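Flallby College, Robotics and Automation Program. The senior student project for this year concerns the folding of household garments, and this thread sets out its progress to the end of June. (1/8)

The project is titled Stindetti. Its aim is to assemble a set of demonstrations, performed by students with hand-held grippers, from which a folding policy may be trained and assessed. (2/8)

Sixteen students are enrolled, working in pairs. Each pair is responsible for its own sessions, its own written log and the labelling of every fold by stage: spread, first fold, second fold, finish. (3/8)

To date the group has recorded 1,796 demonstrations. Towels and pillowcases were completed in the first term. Shirts were introduced afterwards and have proved considerably more demanding, particularly at the collar and sleeves. (4/8)

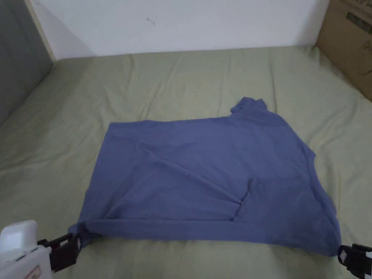

Students are asked to take hold of the hem at both corners before lifting, and to keep it reasonably taut while the fabric is brought across. Sessions are conducted on made beds as well as on tables, as the program wishes the data to reflect the surfaces on which laundry is ordinarily folded. (5/8)

Naledi Steyn, who coordinates the project, has revised the session guide accordingly. A fold that goes astray is no longer discarded. The student corrects it in the same recording and marks the correction in the log. Each session may now include up to 4 such recordings per garment. (6/8)

Evaluation will be carried out on the two-armed bench system in the Kwok Laboratory. Binta Nwosu will supervise the trials and has requested that all labels be finalised before the garments are allocated. Pairs with outstanding logs should contact her directly. (7/8)

A joint session with students from Faltstead Secondary is planned for next term, with cotton shirts and children's clothing on the program. Families and colleagues wishing to donate clean garments in any colour may leave them at the front office until 4 pm. (8/8)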